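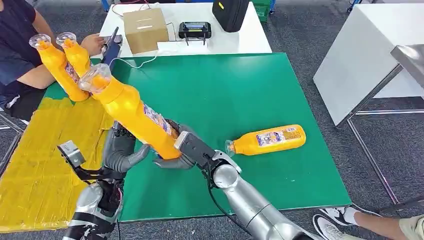

Gandex has started to use a two-armed robot for bottle handling at its site in Girkau, the company informed on Aug 27, 2020. Until July this work was done only by hand. The robot can hold one yellow bottle between its left hand and the gripper of its right arm, and staff stay near the table. According to Gandex, 5 employees were trained for the new task and none of the 219 jobs at the site will be cut -- but the evening shift becomes 90 minutes shorter.

Not all people are satisfied with this. Some workers fear to lose the extra pay for the evening, and they ask for a written promise.

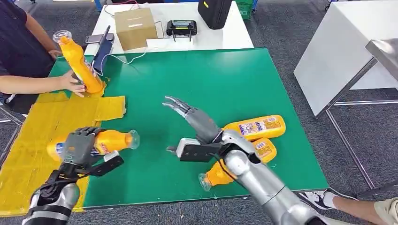

Hashini Barua said that her wrists hurt less than before, but that she would like to know who decides when the robot is too slow and people must take over again. The next talks with the staff are planned at the Hermans building.

Home | News | Work | Local | Contact
Shares: 90 | Comments: 5
This site uses cookies. Accept | Settings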